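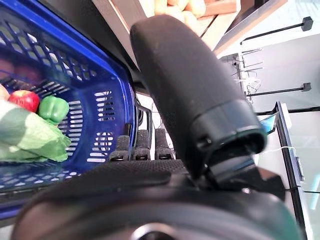 Thursday, evening

Fault on the right hand again. Writing it up while I still have the order of things straight, as the log on the controller only keeps the last 2000 entries and most of those are heartbeat messages.

Task today was grocery handling at the mock shop in Salside: produce in and out of the blue basket, one item per cycle, thumb opposed to the three fingers. Started just after nine. Orlando on the stop button, me on the console, Elif Naz on the notes until lunch and Renata after. Cycle 1 to cycle 400 or thereabouts belong to last week and I have not recounted them. The counter stood at 1291 when it failed.

What happened, in order. The hand closed on the apple at normal force and lifted. At the top of the lift the thumb lost its position reading for 7 ms, recovered, and then reported an angle well past its mechanical limit. The controller believed it. It tried to correct by driving the thumb inwards, the force on the fingertips went up, and the grip limit ought to have cut in at that point and did not. Orlando pressed stop. The apple had a dent in it the shape of the thumb pad and went in the bin. No one was inside the line.

The stop worked as it should: drives off, brakes on, hand held where it was. Time from button to brakes was within the figure on the sheet. I mention it as in April we had an argument over whether the button loop was slow, and I would like that closed.

The part that bothers me is the grip limit. It is meant to be a separate check from the position control. I went through the settings with Uldis over the phone and we found that since the last update from Ollum the limit is worked out from motor current and then scaled by thumb angle. A bad angle therefore gives a bad limit. With the thumb reading past its end stop, the scale factor goes up and the permitted force goes up with it. So the two checks share one sensor. Kenza said as much when the update came in, and I have the email, and I answered it with 'will look'. I did not look.

On the bad reading itself I have two candidates.

First, the cable through the thumb base. It bends every time the thumb swings across, and the strain relief is the old type. I wriggled it by hand with the power on and the drives off and got a dropout 2 times in one go, then none for ten minutes. Typical.

Second, the sensor magnet behind the collar. If it had shifted I would expect a constant offset, and after restart the zero was correct to the last digit. I think the magnet is fine. I have not taken the collar off to check, as the screws are locked with adhesive and Benberg want the hand back unopened if it is going to be a claim.

Tried this afternoon:
Restarted the controller. Zero good, no errors.
Ran the thumb alone, slow, no load, full travel. No dropout.
Same at full speed. One dropout, near the fully opposed end, which is where the cable bends most.
Taped the cable so it could not move at the entry. Full speed again for half an hour, no dropout. Encouraging, but half an hour is not much.

Did not run with produce again. Renata wanted to finish the peppers at reduced speed and I said no. We had words, mild ones. Her point was that the force at reduced speed is low. Mine was that the fault does not care what speed we asked for. She wrote it in the notes as 'stopped at operator's request' and I have asked her to change it to 'stopped, safety fault open'.

Decisions, for what they are worth at this hour. The hand stays tagged out. Fixed grip limit goes in, no scaling, even though it means we will drop the heavier items. Any angle outside the mechanical range is to be treated as a fault and not as a number. Uldis will write that part tonight and I will test it on the bench with the sensor unplugged, which is how we should have tested the update in the first place. New cable from Safavi if they have the length.

Also to do: send Kenza's email on to the others with my reply left in. Check the left hand, same update, same cable, fewer cycles on it. Ask Orlando to write his own account before he reads mine. He says he pressed when he heard the motor note change, before anything showed on the screen, and I would like to know by how much. The audio is on the console recording, so it can be measured.

Left the building at twenty to eight. Tag on, battery out, key in the drawer.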